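ok counter thread. been promising this since February and I finally have a minute so here goes, typing fast

short version: the bamboo board gets the middle of the counter now. everything else goes to the edges or goes away

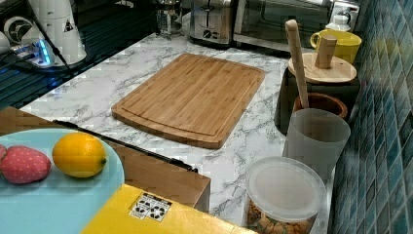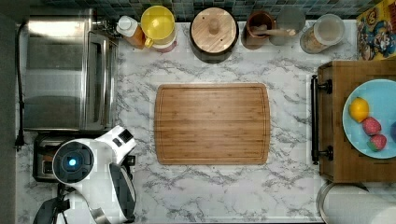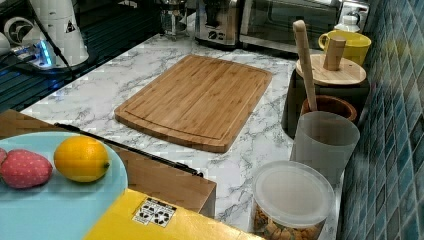
Senthil Shenoy
4 Dec 2024
posting from the kitchen, as usual

so. the old setup. board lived on its side behind the toaster. every time I wanted to cut one onion I had to drag it out, knock something over, wipe it, find a spot. ended up cutting on a plate half the time. bad for the knife, bad for the plate

Marcus Oyelaran came over, watched me slice bread on a dinner plate and said why is your board in storage. fair

new rule is the board stays out, flat, middle of the marble pattern. a bit crooked is fine, I'm not lining it up with a ruler

people asked which board. no idea on brand, sorry. bamboo, stripey grain, rounded corners, juice groove around the edge. the groove is the only feature I care about. tomatoes. that's it that's the reason

groove side up for anything that leaks. flip it for bread and dough if your other side is flat. mine is

care stuff, quick:

hand wash, warm water, bit of soap, both sides. BOTH sides. wet on one side only and it cups on you. had one go like a potato chip

dry it standing up, then lay it back down once it's properly dry. don't lay it down wet on the counter, it'll smell

no dishwasher. I did it once. the strips started to come apart at one end. never agian

oil when it looks pale and thirsty. food grade mineral oil, paper towel, leave overnight, wipe off whatever's left. I was using Jundow oil from the little shop at Iltovholm, 80 for the small bottle and it lasts forever

garlic smell: coarse salt and half a lemon, scrub, rinse, done. works on onion too mostly

ok appliances. toaster and toaster oven both stay. yes both. my brother Mohandas Shenoy has opinions about this. Mohandas does not make breakfast here

toaster is for toast, toaster oven is for everything with cheese on it. I will not be taking questions

french press lives back there too, next to the toaster, and the white kettle is further along. coffee corner basically. grounds get everywhere so I want that away from the board

pull the crumb tray on the toaster oven when you wipe the counter. not "sometime". same time. otherwise you smell it for weeks and can't work out what it is

other side, by the tiles. this is the bit I'm happy with

dark canister with the round lid and little wooden knob. was flour, then tea, now it's sugar. the knob is good with floury hands, you can grab it with two fingers

brown crock for the long stuff. I used to have so many things jammed in there that pulling out one spoon brought the whole lot with it. cut way back. wooden spoon stays. if a utensil hasn't come out in a month it goes in the drawer, if it hasn't come out of the drawer in a year it goes to Gopinath Hegde, who takes everything

yellow by the wall. goes with nothing. love it

clear container with the frosted lid = snacks. I put it at the front on purpose. if it's at the back people move everything to reach it and nothing gets moved back. put the thing people want where they can get at it – saves so much fighting

also clear containers generally. I can see when it's low. with tins I'd buy a second one and find the first one still full

those blue-green mosaic tiles everyone keeps asking about. were here when I moved in. nice to look at, pain to clean. grout catches everything. old toothbrush, baking soda paste, rinse. keep the crock and canisters a finger width off the wall so you can get a cloth behind

I didn't do that for two years and there was a LINE

the counter – marble pattern, gray veins. hides coffee drips really well, which sounds good until you put your sleeve in one. wipe it even when it looks clean

don't cut straight on it. Subbarao Gowda did this with a lime in my house and thinks I didn't notice. I noticed

plate with the lemon and strawberry on it, pale blue one. the niece's cafe. lemon is a regular on the menu. I have paid 192 for a strawberry, she sets the prices, no discounts for family

her stuff gets a plate because loose it ends up in the crock. everything small gets a plate or a bowl, works for keys too tbh

cost of all this: I bought 2 things. a new lid for a container and a hook for the dish towel, both Lokusden. rest was moving stuff and giving stuff away

before that I'd priced up one of those fancy counter organizer systems, Amin, came to 2640 with the shelf. closed the tab. glad I did, it would've just been a nicer place to put the same junk

what didn't work, since someone will ask:

fruit bowl next to the board. rolled into my way constantly. it's on the table now

knife block on the counter. took up way too much room. drawer now, with a liner

board on a damp cloth so it doesn't slip. good while cutting, TERRIBLE if you forget and leave it there. take the cloth out after

mail. just don't let mail on the counter. one envelope and by the weekend there's a pile

evening routine, takes no time. wash board, stand it up. wipe from the tiles toward the front edge. crumbs into hand, hand into bin. board back in the middle before bed

Mohandas says it looks like a shop display. he also cut a sandwich on it within a minute of walking in and didn't have to ask where anything was so

cables are next. there's a power strip with a blue light over by the stove end and I'm not proud of it. want to get them clipped up along the back somehow. if you have a clip that sticks and STAYS stuck near steam tell me wich one

will do the drawers after that. the drawers are bad

ok rice is on, gotta go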